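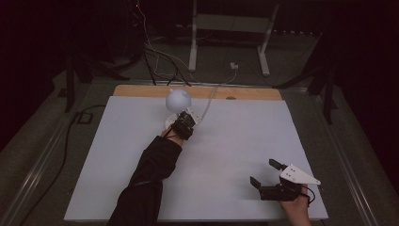 Figure 1 – Prise de l'objet à tête d'animal avec la pince gauche, pince droite ouverte.

Rapport de projet, partie 3 : le défaut de la pince droite
Groupe : Yaa Abugri, Lamisi Wumbei, Tetteh Alhassan
Encadrante : Lorna Lindsay
Version du 29/10/2024

3.1 Rappel de la tâche

L'opérateur tient une pince dans chaque main. Il saisit l'objet blanc par son socle avec la pince gauche, le déplace sur le plateau, puis le passe à la pince droite. Le programme Vindus enregistre l'ouverture des deux pinces et leur position. Ces enregistrements devaient ensuite servir à faire rejouer le geste par le bras Wollar de l'atelier.

Nous avions prévu 666 essais. Au moment où nous avons arrêté la série, 137 étaient enregistrés.

3.2 Ce qui s'est passé

Lors du premier rejeu, le bras a refermé ses doigts trop tôt et a poussé l'objet au lieu de le prendre. L'objet est tombé du plateau. Tetteh a appuyé sur l'arrêt d'urgence. Personne n'était dans la zone du bras et il n'y a pas eu de blessé, mais Lamisi se tenait juste derrière la ligne au sol et a reculé. Nous avons rempli une fiche d'incident le jour même.

Nous avons d'abord pensé à une erreur dans notre conversion des repères. Deux séances ont été passées à relire ce code, sans résultat. Yaa a ensuite tracé l'ouverture de la pince droite pour tous les essais. Sur une partie des courbes, la valeur tombe d'un coup à zéro, ce qui correspond à une pince fermée, puis remonte. Ces chutes durent moins d'une seconde.

3.3 Recherche de la cause

Kwabena Aidoo, technicien de l'atelier, nous a conseillé de bouger le câble à la main pendant la lecture. Pince ouverte et immobile, la valeur reste stable quand le câble est droit. Elle tombe à zéro quand on le plie près du connecteur. Le faux contact est donc à cet endroit. La pince gauche, testée de la même façon, n'a montré aucune chute.

Le défaut vient aussi de notre logiciel. Vindus écrit zéro quand il ne reçoit rien du capteur, et zéro est une valeur valable pour nous. Nous n'avions pas lu cette partie de la notice.

3.4 Corrections

Le câble a été remplacé et maintenu par un collier. Une mesure absente est maintenant notée comme absente, et l'enregistrement s'arrête après trois mesures manquantes de suite. Avant un rejeu, un script refuse tout fichier où l'ouverture varie plus vite que ce que la pince peut faire. La vitesse du bras est limitée pour le premier passage de chaque fichier, et la ligne au sol a été reculée.

Les 137 essais ont été mis de côté – nous aurions pu en garder une partie, mais le tri prenait plus de temps que de recommencer. La nouvelle série compte 100 essais. C'est moins que prévu et cela limite les résultats de la partie 4.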